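Loron 47-piece screwdriver set: review after a year of use

Posted 17 March 2022 by Latrice Nguyen-Tran

I bought the Loron set last February to replace a box of odd screwdrivers that had come from three different houses. I repair and refit older desktop computers in the evenings, mostly for people in Stutside who want another few years out of them, so a set like this gets picked up most days. 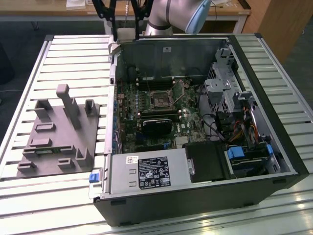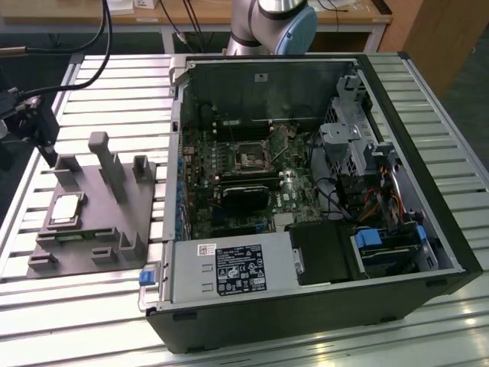 Desktop tower with the side panel off and the CPU socket open.

The set comes in a flat hinged case with a foam tray. You get one main handle, one short handle, an extension bar, a flexible shaft and the bits. The bits cover the usual crossheads and flatheads, hex, Torx, a few of the security types and some very small ones for phones and glasses. I have used perhaps half of them. The two crossheads I use all the time are still in good shape, although the smaller one has lost its black coating at the tip.

The main handle is the best part. It is long enough to reach over the edge of a case without skinning your knuckles, and the cap on the end spins freely, so you can press down with a palm and turn with your fingers. The grip is a hard rubber that wipes clean. It does pick up dust.

The magnet is strong enough to hold an ordinary case screw sideways. It is less good with the short brass stand-offs, obviously, and for those I still use a small nut driver from my old Divimel set. The Loron has no nut driver of that size and I think it should. The Divimel also has a better extension bar. The one in this set has a slight wobble where the bit goes in, and you notice it on anything deep, such as a cooler screw at the bottom of a narrow gap.

I have no use for the flexible shaft. It twists before the screw moves. If you only had to drive in loose screws in an awkward corner it would do the job, but I would have swapped it for a pair of tweezers.

The case is fine. The hinge is plastic and has held up, the catch is stiff, and the foam has started to go soft around the bits I take out most – two of them now drop out if I open it upside down. The sizes are printed on the tray in pale grey and I can't read them under a lamp. I went over them with a white paint pen, and that has lasted.

I lost one of the hex bits in the autumn. Ó Briain, the shop I bought the set from, sells them singly and the new one fitted the tray properly. Postage cost more than the bit did.

Would I buy it again? Yes, for computers and small appliances. For flat-pack furniture or anything with long wood screws I would get something with a thicker handle, as this one is tiring after a few minutes of hard turning.

Good: main handle, magnet, spare bits sold singly.
Less good: wobbly extension bar, pale printing, no small nut driver.
Score: 7 out of 10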